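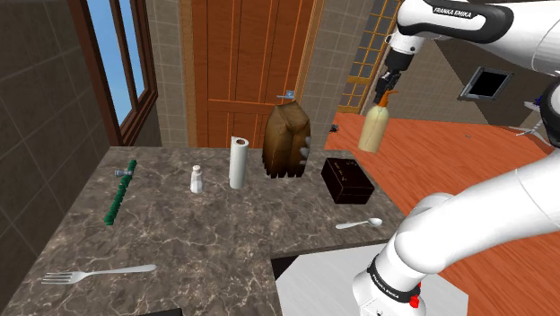
I've now spent three evenings driving a pretend robot around a pretend kitchen, and I have opinions.

Some background. Gizella Csizmadia, who I used to work with, is putting together teaching runs for a project called Luma. You log in, you get an arm and a countertop full of stuff, and you move the arm with a hand controller while the software records every twitch. Later a program studies the runs and is supposed to pick up the job by itself. She wanted people with no training. I qualified.

My job was the spray bottle. Grab it, lift it, carry it, put it down where the instructions say. I did 82 runs. Gizella kept 13.

The rest got tossed for reasons that bug me. Too slow. Too much wobble. In a few of them I stopped in midair with the bottle hanging off the gripper while I worked out which way my wrist was turned. (There's no feel at all. You squeeze and hope.) Valentin Kälin, who checks the runs, told me pauses are bad because the program learns to pause too. Fine. But then what are we teaching it? My best guess is "how to move like somebody who has done this many times in a game."

And it is a game. The marble counter never has a sticky spot. A real spray bottle sloshes, and the one under my sink leaks at the neck and is slippery half the time. I asked whether any of that was modeled. Valentin said they change the objects and the backgrounds from run to run, so the program sees lots of kitchens. Lots of kitchens with a fork, a paper bag and a roll of paper towels standing about like a yard sale. I'm not sure that answers what I asked.

The claim going around the group chat is that 100 good runs per task will be enough. Enough for what? Moving a bottle in the same software, maybe. I'd like to see it wipe down one real stove, mine for instance, before I get excited.

I did sign up for 5 more sessions. The next task is the spoon, and I already know I'm going to hate it.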